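같이 사실 분을 찾아요, 그리고 소식지 만들 분도요

안녕하세요, 쿠스크(Kuusk) 하우스에서 살림을 맡고 있는 마르야예요. 이름이 Maarja Lūse인데 다들 그냥 마르야라고 불러요. 한국에 온 뒤로 제일 많이 쓴 글이 아마 이런 모집 글일 텐데, 쓸 때마다 길어져서 큰일이에요. 이번에도 길어요! 차 한 잔 옆에 두고 읽어 주세요.

저희는 번역하고 편집하고 가끔 책도 만드는 사람들이 모여 사는 집이에요. 낮에는 각자 방이나 1층 작업실에서 일하고, 저녁 일곱 시쯤 되면 부엌으로 슬금슬금 내려와요. 안 내려오는 날도 많고요. 마감 걸린 사람한테 밥 먹으라고 문 두드리는 건 저희 집에서 실례예요. (대신 접시에 덜어서 랩 씌워 둡니다.)

9월부터 방이 2개 비어요. 한 방은 이에바가 쓰던 북쪽 방이고, 다른 하나는 계단 올라와서 바로 있는 작은 방이에요. 북쪽 방은 여름에 정말 시원해요. 겨울에는... 네, 두꺼운 양말이 필요해요. 작은 방은 해가 잘 들고 책상이 창가에 딱 붙어 있어서 원고 보기에 좋은데, 아침에 버스 소리가 들려요. 잠귀 밝은 분은 꼭 와서 하룻밤 자 보고 정하세요. 손님용 이불 있어요.

집 자체는 좀 옛날식이에요. 문이랑 문틀이 전부 짙은 나무색이라 처음 온 분들은 무겁다고도 하는데, 저는 이 색 때문에 이 집을 골랐어요. 반년쯤 살다 보니 하얀 문 달린 집에 가면 오히려 병원 같더라고요. 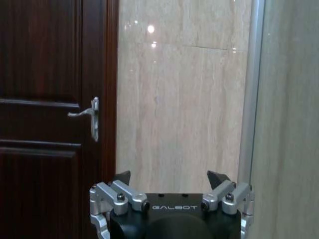
어떤 분을 찾나요

글 만지는 일을 하시거나, 하고 싶은 분이면 돼요. 경력은 안 봐요. 크리스탑스는 여기 들어올 때 물류 회사를 다니고 있었고, 밤마다 리투아니아 동화를 옮기고 있었어요. 지금은 그게 본업이 됐고요. 반대로 출판사를 오래 다니다가 글자는 꼴도 보기 싫다면서 들어온 분도 있었는데 그분도 잘 지내다 가셨어요.

다만 이런 건 좀 중요해요. 부엌을 쓰고 나면 치우는 분. 화가 나면 사흘 뒤가 아니라 그날 말하는 분. 남의 원고를 허락 없이 읽지 않는 분(프린터에 남아 있어도요!). 담배는 마당에서만 괜찮고, 고양이는 죄송하지만 더는 안 돼요. 이미 있는 애가 성격이 대단합니다.

기간은 최소 한 학기, 그러니까 겨울 끝날 때까지는 있어 주시면 좋겠어요. 한두 달만 머물 분은 제가 정들었다가 힘들어서 못 받겠어요. 더 오래 계시는 건 당연히 환영이고요.

집안일은 이렇게 나눠요

청소 당번표는 냉장고에 붙어 있고, 한 주씩 돌아가요. 부엌, 계단, 욕실, 마당 이렇게 네 자리예요. 욕실 당번이 제일 인기가 없어서 욕실 맡은 주에는 장보기를 빼 줘요. 수건은 각자 쓰는 거고 빨래도 각자 해요. 세탁기는 밤 열 시 넘으면 돌리지 말아 주세요, 아랫집 할머니께서 일찍 주무세요.

욕실 얘기가 나온 김에, 바닥은 베이지색 큰 타일이고 문 밑에 턱이 하나 있어요. 발가락 조심하시라고 제가 오리엔테이션 때마다 말하는데 꼭 한 번씩은 다 부딪혀요. 저도 작년에 새끼발가락을 찧고 한참 앉아 있었어요. 샤워 시간은 따로 안 정했어요. 정해 본 적이 있는데 다들 지키느라 오히려 아침마다 눈치를 봐서 없앴거든요. 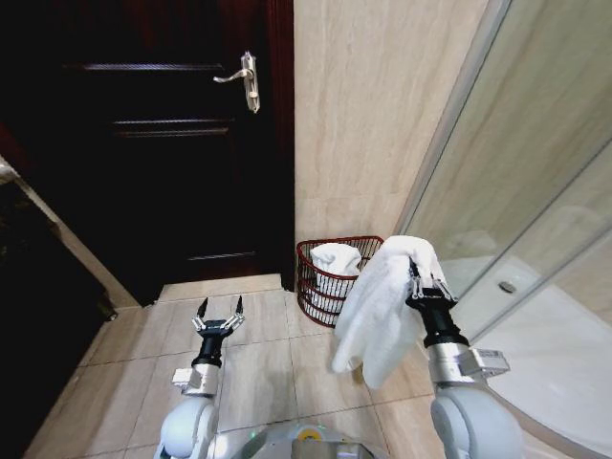
눈치 안 보고 사는 게 이 집의 거의 유일한 규칙이라고 생각하셔도 돼요. 물론 그게 제일 어렵지만요. 그래서 매달 첫 주에 다 같이 모여서 불편한 얘기를 꺼내는 시간이 있어요. 노에미가 그때마다 케이크를 구워요. 케이크가 있으면 목소리가 덜 높아진다는데, 지난달 회의를 생각하면 꼭 그런 것도 아니에요. 냉동실 칸 나누는 문제로 한 시간 반을 썼어요. 결론은 아직 안 났고요.

돈 얘기

월세는 방마다 달라서 메일로 따로 알려 드려요. 여기에 적어 두면 집주인 갈몬트(Gallmont) 쪽에서 싫어하더라고요. 공과금은 사람 수대로 나누고, 인터넷은 제가 내요. 보증금은 한 달 치. 형편이 어려우면 나눠 내셔도 되니까 그것 때문에 지원을 포기하지는 마세요. 작은 방 쓰는 분은 소식지 일을 맡으시면 월세를 깎아 드려요.

그래서 소식지 얘기

저희가 ‘마스틱스(Mastix)’라는 소식지를 만들어요. 종이로요. 번역하다 막힌 문장, 동네 헌책방 이야기, 밥 얘기, 가끔 시도 실려요. 받아 보시는 분이 362명이고 대부분은 이 집에 살았거나 자고 간 사람들이에요. 일제 라우드세프(Ilze Raudsepp)가 오랫동안 편집을 했는데 가을에 탈린으로 돌아가요. 그 자리를 이어받을 분을 찾습니다.

하는 일은 원고 모으기, 교정 보기, 판 앉히기, 그리고 봉투에 넣기예요. 봉투 넣는 날은 온 식구가 부엌 식탁에 둘러앉으니까 혼자 하시는 건 아니에요. 인쇄는 베세크(Veseck)라는 작은 인쇄소에서 하는데 사장님이 전화를 잘 안 받으세요. 직접 가시면 친절하시고 커피도 주세요. 인디자인을 다룰 줄 알면 좋지만 몰라도 일제가 떠나기 전까지 옆에서 가르쳐 준대요. 한국어 원고가 제일 많고, 영어가 조금, 라트비아어나 에스토니아어는 제가 볼게요.

그리고 편집하는 분은 자기 지면이 한 쪽 생겨요. 무슨 얘기를 써도 돼요. 일제는 거기에 내내 집안 물건 이야기를 썼어요. 흰 수건 한 장으로 한 쪽을 다 채운 적도 있는데 저는 그 글이 제일 좋았어요.
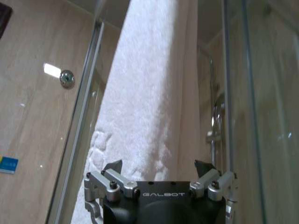
마스틱스 통권 284호 · 15쪽

지원은 이렇게 해 주세요

메일에 자기소개를 편하게 써 주세요. 이력서 양식 없고요, 요즘 뭘 읽고 있는지, 무슨 일을 하면서 지내는지, 같이 사는 사람한테 바라는 게 뭔지 정도면 충분해요. 방만 필요한 분, 소식지만 하고 싶은 분, 둘 다인 분 모두 괜찮으니까 제목에 그것만 표시해 주세요. 소식지만 하시는 분은 한 달에 두어 번 집에 오실 수 있으면 돼요.

답장은 제가 하나하나 쓰느라 좀 걸려요. 일주일이 지나도 소식이 없으면 재촉해 주세요, 진짜로요. 메일함에 지금 안 읽은 메일이 761통 있어요... 스팸함에 들어가는 일도 있어서 재촉이 오히려 고마워요.

집 구경은 오후 두 시 이후가 좋아요. 오전에는 이에바가 (네, 이사 나가기 전까지는 아직 있어요) 통역 연습을 큰 소리로 해서 이야기가 잘 안 들려요. 오시면 방 보고, 부엌에서 밥 먹고, 괜찮으면 소식지 묵은 호도 몇 권 들고 가세요. 저랑 고양이가 문 열어 드릴게요.

쿠스크 하우스, 마르야 드림

덧붙임: 주차 자리는 없어요. 자전거는 마당에 세우시면 되고, 비 오는 날에는 계단 밑에 넣어 두셔도 돼요.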